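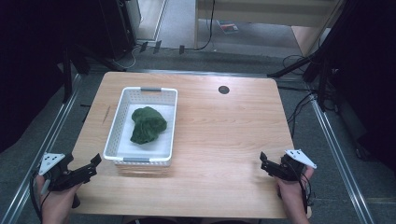 How long does a hotel towel last before it goes to rags?
At Florkport the answer was 49 washes on the old program, measured from first issue to withdrawal.

Slide 2. Scope
One site, one linen type, bath towels only. Sheets and robes are excluded. The stock at the start of the trial was 2,427 pieces, all from the same Gromine order, all cotton terry. Say this early. Last time the first question was about polyester blends and we lost five minutes.

Slide 3. Why towels are withdrawn
Four codes on the withdrawal sheet: stain, tear, pulled loops, thin. Thin is the largest. Stain comes second, and most of that is makeup and self-tanner. Pause here and let them read the chart. The bars are pieces, the line is percent, and the axis on the right belongs to the line.

Slide 4. Where the fiber goes
Lint is lost in two places, the washer drain and the dryer screen. We weighed the dryer screen only. The drain figure on the slide is an estimate by difference and should be read that way. Over-drying does most of the damage - a towel that reaches zero moisture and keeps tumbling is being sanded by its neighbors.

Slide 5. The change
Illier program in the washer, lower alkali, one more rinse. Moisture sensor on the dryer set to stop earlier. Load size cut so that the drum is never packed tight. Softener dropped completely. Dae-han Kwak set the dosing and will take questions on chemistry, so pass those to him.

(If short of time, skip to 7.)

Slide 6. Absorbency
Sink test, folded sample, water at room temperature, timed by hand. Towels washed with softener floated longer. Mention that the Ko meter readings agree with the sink test in direction but not in size. We have no explanation for the gap yet.

Slide 7. Results
At the end of the trial 1,724 pieces were still in service. The comparison group is smaller and older than we would like. Do not claim a full doubling of life. Dryer time per load went down by more than 24 percent, and the gas bill moved with it. Water use went up slightly due to the added rinse.

Slide 8. Sorting
Color goes in its own load, dark shades apart from white. Shake out each piece before loading. A towel that goes in as a ball dries on the outside first and the sensor reads it wrong - this was the main cause of damp returns in January.

Slide 9. Open items
Drain lint needs a proper filter bag. Hem shrinkage was not logged. Pool towels next.

Leave slide 9 up during questions. Backup slides 10 to 12 have the dosing tables.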